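Carol Marsden has been fixing slow websites for 17 years, most of them for small shops that sell online. She now runs the search side at Ralum, a web agency with 8 staff. We spoke on a Friday morning about redirects, a subject she says clients would rather skip.
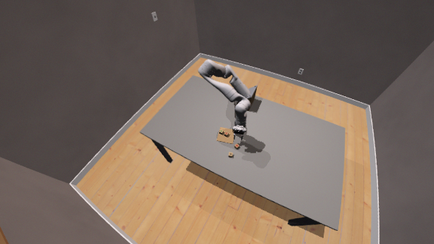
Wayne Dobson

Marsden's usual first job is a crawl of the old site. "People move to a new platform and forget the old addresses," she said. "Google still has them. So do other people's links."

One client, a furniture store called Wainwright, lost roughly 30 percent of its search visits after a redesign in September. The new pages were fine. The old product addresses all went to the home page.

"That's the lazy way to do it," Marsden said. "Each old page should go to the one that replaced it. If there isn't one, let it return a 404."

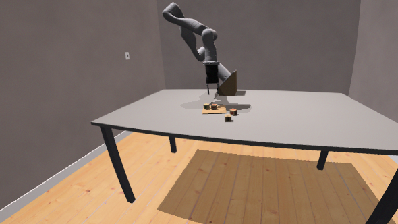

She keeps the list in a plain spreadsheet, old address on the left and new one on the right. For Wainwright it came to 80 rows, and she checked every one by hand before the developer loaded it.

I asked if a plugin could have done the work. "Some of it," she said. "It matches by title, and half their titles had changed."

She also looks for chains, where one redirect leads to another. Wainwright had several left over from an earlier move. She pointed them all straight at the final page and sent in a new sitemap the same afternoon.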